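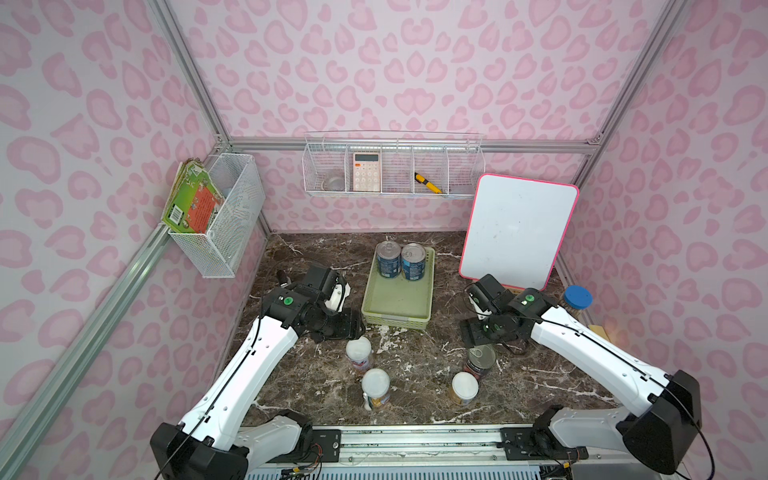

Figure 2. Wire basket with books or folders, mounted on a patterned wall panel.

By Lorraine Hapeta
05/08/2021
Last updated: June
3 shares | 2 comments

4. What the mentoring records can and cannot show

Claims for workplace mentoring usually rest on promotion counts. Daltel, for instance, reports that staff who finished its program moved up faster than staff who never joined. We had access to 152 personnel files from Daltel and Hotora, and we doubt that the files support so strong a reading.

The first problem is selection. At both firms a line manager had to put a name forward before a mentor was assigned. Managers tend to nominate people they already expect to promote, and the nomination forms we read say as much, sometimes in plain words. A later promotion may then tell us more about the manager's opinion than about the mentor's help. Petersen's scoring method, which Hotora adopted, was meant to deal with this by ranking nominees on past reviews. The reviews, however, were written by the same managers.

The second problem is the meaning of "finished." Daltel counted a pairing as complete if the two people had logged up to 60 minutes of contact in a quarter, a rule so loose that a single short call would satisfy it. Hotora asked for a signed form from each side but did not check whether the meetings took place. We treat both measures as records of paperwork.

Interviews were of limited use. Most mentees spoke well of their mentors, but liking a mentor is a weak sign that a career has changed course. When we asked for a decision that had gone differently as a result, the answers were vague. A few people named an introduction to a senior colleague. This fits the view that access matters more than advice, though we would not lean on it given how few cases there were.

The Flastodel follow-up survey is often cited against doubts of this kind. It found higher job satisfaction among mentees two years on. Staff who had left by then were not contacted, and the report gives no figure for how many that was. Until leavers are included, we see little reason to prefer the survey to the files.

Section 5 compares nominated staff who received a mentor with nominated staff who were still waiting for one.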